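Section 5. Practice mode, and what your shift looks like afterward

I'm the person who rewrote this guide, and I ran the returns bench at our Tinden building for years before the arm arrived, so you're getting it from my side of the bench. The old version was written by the vendor and it was fine if you already knew everything in it. If you spot something wrong, write it on the back page of the bench copy and I'll fix it at the next printing. Last full revision was Dec 31, 2019.

By now you've bolted down the base (Section 3) and gotten the controller talking to the Plerkness software (Section 4). If the status light is still blinking amber, go back. Don't try to push through on amber, I've done it, and you just end up here again with a cold lunch.

Practice mode is where you drive the arm on screen, in a rendered room with made-up furniture and household stuff, and the real arm stays parked. You'll do this before you run a single live item, and yes, that includes people who used the old Juška machine. The Juška grabbed from the side. This one wants to come down from above, and your hands will argue with you for a day or so!

5.1 Before you start

1. Turn the key on the controller to PARK and take the key out. Keep it in your pocket.
2. Log in at the bench screen with your own badge. Please don't borrow one. Your practice hours are saved to your badge, and the schedule reads from that.
3. Choose Practice, then Room, then pick any room. They all count the same.
4. Set the view to Hand. There's also a view called Over, which shows the whole room from the ceiling. Leave it alone for now.

CAUTION: PARK with the key still in is not parked. The arm can be released from the screen if the key is in the switch. Pull the key every time, even if you're only stepping over to the printer.

Note: If the room loads but you can't move anything, your session probably opened in Watch. Log out and back in. Clicking harder does nothing, I promise.

5.2 Getting the feel of the hand

The hand view takes some getting used to. You're looking out past the two fingers, the palm fills up the bottom of your screen, and whatever is in front of you tends to look closer than it is. Go slow the first few times. Go slower than that, really.

1. Push the left stick forward gently until you see the room start to slide. Let go. The hand should stop right away.
2. Use the right stick to tilt. Small moves. If the floor swings up the side of the screen, you've tilted too far, so press Level and start the step over.
3. Squeeze the trigger to close the fingers, let off to open them. Do it until you stop looking down at the controller.
4. With the fingers open, drive toward any object you like and stop short of it. Don't grab yet.
5. Look at where both fingers are compared to the object. If one finger is covering part of it, back up and shift over until the object sits in the gap.
6. Now come in and close. Lift a little, hold it, set it down.
7. Do the whole thing again with something flat, then with something tall and thin. The thin stuff is harder and you might as well find that out here.

Note: Bumping things in practice is fine. It goes in the log as a touch, and touches don't count against you. I had 38 of them my first afternoon (a house record for a while, I'm told, and I'm not giving it back).

CAUTION: Practice mode does not warn you about pinch points. The live cell does, with a tone, and you have to stop when you hear it. Read Section 7 before you go live, all of it.

5.3 Signing off on practice

You need five clean lifts in a row to move on. A clean lift means picked up, held, and set back down with no drop. If you drop one, the count goes back to zero, which is annoying, but it resets for the supervisors too.

1. Choose Practice, then Check.
2. Do your lifts. There's no clock, so ignore anyone standing behind you.
3. When the screen shows Passed, press Save. It does NOT save by itself.
4. Print the slip and put it in the tray by the time clock.

5.4 What changes on your shift

People asked me for this part more than anything else, so I'm putting it in the manual even though it isn't really a setup step.

The arm takes over the reaching and lifting at the end of the belt. You keep the deciding. You'll still open the box, look the thing over, and say whether it goes back on the shelf, to repair, or to Grivance for parts. What goes away is the bending over the bin all day, and my back has no complaints about that.

The part I don't love is that it's quieter work. We used to run that station with two people, and you talked. Now one of you sits at the screen and the other is up at the opening table. We asked for a swap every two hours and we got it, so use it. Set the swap timer at the start of your shift:

1. On the bench screen, choose Shift, then Swap.
2. Both people badge in.
3. When the timer goes, finish the item you're on, park, pull the key, and trade places.

Your job grade stays the same while you're training, and screen time counts as bench time. If your pay stub says anything different, bring it to the front office along with your practice slips. Someone in September had almost a full week coded as idle because Save never got pressed, and it took forever to straighten out. (See 5.3, step 3. Press Save.)

If you don't want to run the screen at all, say so before your training is booked. The opening table is a real job and it still needs people with good eyes.

5.5 Hand view, for reference

Fingers open and nothing picked up yet, same as your screen at step 4 in 5.2.

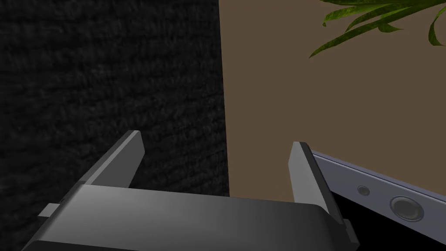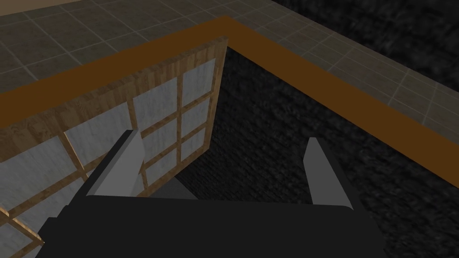 Fig. 5-1. Practice mode, Hand view. Gripper open and empty in both.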